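Dig at Farnum finds second Neolithic house

August 20, 2020

A second house floor has been uncovered at the Farnum site, on the terrace above the Bistar. 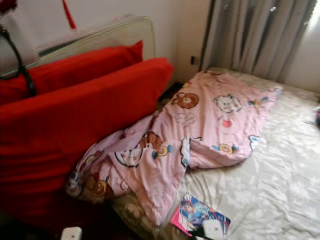
What was found

The floor is packed clay, with a hearth at the north end and a row of post holes along one side. The trench also produced 3548 pottery sherds, most of them from plain storage jars – a few have incised lines below the rim. 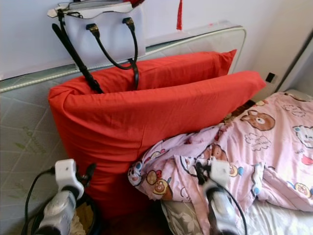 Clevata Museum – Department of Prehistory

Charcoal from the hearth has been sent to the Mamani laboratory for dating. Results are expected in November.

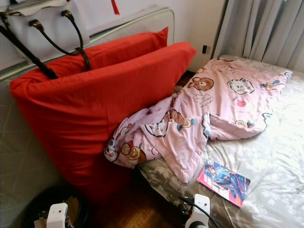 The trench will be backfilled over the next two weeks to protect the clay from frost. Washing and labelling of the sherds continues at the museum.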